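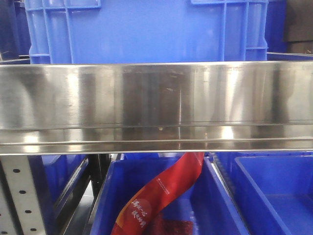

Stultside, 07/09/2020

Home > Storage > How-to

Big blue crates on steel shelving are my favourite storage going, and setting them up is so easy! Start with the shelves. Wipe the front edge with a soft cloth and warm soapy water, always along the grain (a few scuffs won't hurt a thing). Put your large crates on the upper level and a row of bins underneath.

Turn each crate so the ribbed side faces out, then slide it back until it sits behind the lip. Keep any one crate under 15 kg, please! Labels go on the flat panel in the middle – lovely and smooth, so they stick well. I redo mine every October.

Henk Verstraete

8 comments | 73 shares
Last updated: this month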